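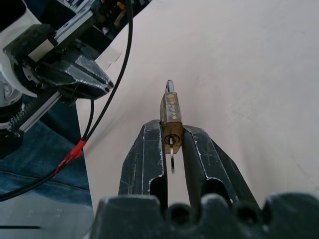 Old brass padlock: key goes in but is very stiff to turn. Oil, graphite or replace?

Asked by gatow_shed, 2021-04-18
Viewed 519 times

I have a brass padlock with a silver-colored shackle and a row of small round dimples down the narrow side. The finish is tarnished and has dark patches all over it. The key slides into the cylinder all the way. Turning it takes a lot of force, and I'm worried about snapping it off in there. It's a small key and I only have the one.

The lock was on the side gate from October until last week, so it had a whole winter outside. I already tried cooking oil, which helped for a day and then it got worse. I would like to keep using it if I can. Also, does the tarnish matter, or is it only looks?

2 answers

Answer 1 — accepted

Cooking oil is most of your problem now. It goes gummy and holds dirt. You need to get it out before you put anything else in.

Take the lock off whatever it's on and hold it with the keyhole facing down. Spray a contact cleaner or a light solvent spray into the keyhole and let it run out onto a rag. Slide the key in and out ten or so times without turning it, wipe the key, and spray again. Keep going until the key comes out clean. Do the same with the holes where the shackle goes in.

Let it dry overnight. Then use a dry lubricant, either graphite powder or a PTFE spray. Pick one and stick with it, and don't put graphite into a lock that's still oily or you get a black paste.

Work the key gently left and right. If it won't turn, push down on the shackle while you try — that takes the load off the latch. Don't use pliers on the key.

Get a second key cut before you do any of this. Tarnish on the body is only looks. Leave it alone or rub it with brass polish, but keep the polish out of the keyhole.

Marcelino Figueiredo

Comment from gatow_shed: Did the cleaning twice. A lot of brown stuff came out. It turns with two fingers now. Thanks. Spare key is being cut.

Answer 2

just buy a new one, they are cheap. I had one like this on my bike shed and the key broke anyway. If its a gate get one with a rubber cover over the keyhole

mundilell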